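About Juška Kitchens

Cabinet doors, painted and fitted from our workshop in Trasbridge
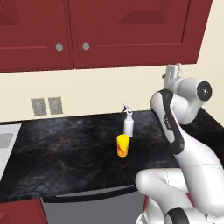 Dark red upper cabinets with recessed panels and round knobs.

Juška Kitchens is a small company which makes new doors and drawer fronts for old kitchens. We are in Trasbridge, in the long brick building behind the feed store, and we work for homes in Trasbridge, Ostley and the villages between them. If you are farther away, please ask anyway. Sometimes we have already another job in your direction and we can join the two visits.

Most of our customers have a kitchen which is still strong. The boxes on the wall are straight, the shelves carry the plates, and only the doors have become tired. For such a kitchen we do not think it is right to throw everything into a dumpster. We take off the doors, measure the openings, make new fronts and hang them on new hinges. The boxes stay where they are, and you can keep your dishes inside during almost all of the work.

How we started

The company began as a repair shop for furniture. We glued chairs, changed the runners in old dressers and made a lot of table legs. Then a landlord in Ostley asked if we could make doors for the kitchens in one of his buildings, because the factory that made the first ones had closed. All the openings were a little different, although on paper they were the same. We measured each one separately and wrote the sizes on masking tape inside the cabinet. We still do it this way, and some customers find our tape many years later and call us to ask what it is.

After this building came other buildings, and after some time the chairs became the smaller part of our work. In the end we stopped to take furniture repairs, with one exception: if we have made your kitchen, we will also fix your kitchen chairs.

Until now we have fitted doors in 621 kitchens. The total of single doors was 3,473 when we last closed the order book for the year. Drawer fronts we write in a separate book and they are not in this number.

What we make

Our most ordered door has a flat frame and a recessed panel. We call this line Vasia. It is made in painted finish only, and the panel can be deep or shallow. The deep one gives a stronger shadow and looks well in a big room. In a narrow kitchen we usually recommend the shallow one, as it is easier to wipe and the dust does not stay in the corners so much.

We also make a plain slab door without any panel, and a door with glass for one or two cabinets. We do not make curved doors. We tried it several times, and our press is not made for such work.

About color

Many people come to us sure that they want white, and many of them leave with white, and this is a good color for a kitchen. But we like very much when somebody asks about a dark red, a green like a bottle, or a brown that is almost black. A dark color on the upper cabinets needs a calm wall. Cream is the easiest partner for burgundy, we think, and a cold white is the hardest, because it makes the red look a little purple in the evening.

Please do not choose a color from the screen of your phone. We will lend you a painted sample door, full size, for one week. Stand it in the kitchen and look at it in the morning, and again at eight in the evening with your lamps on. The deposit for the sample is returned when the door comes back without damage.

Knobs and handles

You can buy the knobs from us or bring your own. If you bring your own, we need to have one in the hand before we drill, since the length of the screw is not the same in every country. Old knobs can be used again, and we clean them without charge. We drill only on the day of fitting, when the doors are already hanging, and we put a paper mark first so you can say if it is too high or too low. It takes more time — but a hole in a painted door cannot be moved.

Prices

The smallest order we accept is $500. This is enough for a few doors in a laundry room or a pantry. A small kitchen with the shallow Vasia door starts at $1,975, and the price includes measuring, painting, hinges and fitting. It does not include knobs, and it does not include repair of the boxes, if they need it. We will tell you about such repair at the measuring visit, and you receive the price on paper before you decide.

We ask for one third when you order and the rest when the last door closes well. We do not offer credit, and we do not have a seasonal sale. The price in April is the same as the price in November.

How long it takes

From the measuring visit to the fitting you should count five weeks, or seven if the color is dark. Dark paint needs an extra coat and a longer rest before we can pack the doors. The fitting itself takes one day for a small kitchen and two days for a large one. We start at 8:30 a.m. and we leave before dinner. We bring our own floor covers and take all the old doors with us, unless you want to keep them. Some people make shelves for the garage from them.

What we do not do

We do not move pipes, wires or gas lines, and we do not install stoves. Countertops we can take off and put back if they are made of wood, but not stone. For tiles and wall painting you will need another company, and it is best if they finish before we come.

Visit us

The showroom is one room beside the workshop. There you can open and close every door that we make, and compare the hinges. It is open in the mornings from nine to noon, and in the afternoon after an appointment. The bell is not loud and the machines are, so please ring two times. Parking is in the yard, on the left side, as the right side must stay free for the timber truck.

If you write to us, please add the width of your widest door and say if the cabinets reach to the ceiling. With these two things we can already give you a first answer, normally in two working days.

Last updated: April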